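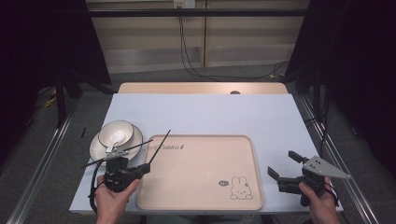 Tabletop set, bowl on saucer. Left gripper at the bowl, right gripper open beside the tray.

Velar perception and planning: gallery

Velar is the software stack we use to turn two-handed gripper demonstrations into something a planner can consume. It has four stages: ingest, perception, segmentation and replay. The notes on this page go with the tabletop set and cover what each stage does with a view like the one at the top. Build and install instructions are on the Pesteldale page.

Ingest
Video and gripper state arrive on separate clocks. Dmytriv, the sync module, resamples both onto one timeline and rejects any episode where the offset drifts by more than 3 frames. The tabletop set holds 472 episodes after rejection. Left and right gripper streams are kept as separate tracks until segmentation.

Perception
Pale dishes on a pale panel are hard on the mask model. A white bowl on a white saucer often comes back as one object. The darker rim line on the bowl gives the edge detector something to hold on to, so the current release runs a rim pass first and splits the mask along whatever closed curve it finds. When the bowl is tilted the curve is an ellipse, and the fit gives a usable first guess at the tilt angle.

Printed surfaces cause the opposite problem. The word "Rabbit" and the bunny outline on the tray used to produce small false objects inside the tray mask. Regions with no depth step at their border are now merged into the parent.

The thin rods on the left gripper cross other objects in the view. They are masked out from the gripper model before tray corners are estimated. Without that step the upper left corner is placed too far in.

Segmentation
Each track is cut into approach, contact, move and release. Contact is called from finger opening and mask overlap together. Overlap alone fires early when a finger plate passes in front of a dish. An open gripper with no overlap is labeled idle, and idle stretches longer than 300 ms are dropped from the training split but kept in the raw files.

Replay
Saltex plays a segmented episode against the planner and logs where the two disagree. Most disagreements in this set fall in the approach phase, where the planner prefers a higher path over the saucer. Replay of a single episode takes roughly 6 seconds on a desktop machine.

Known issues
Bowl and saucer masks can swap IDs after a long occlusion. Tray orientation is ambiguous by a half turn if the text is fully covered. Both are open for the next release.

Last updated: 28 Jan 2019
Shares: 6
0 comments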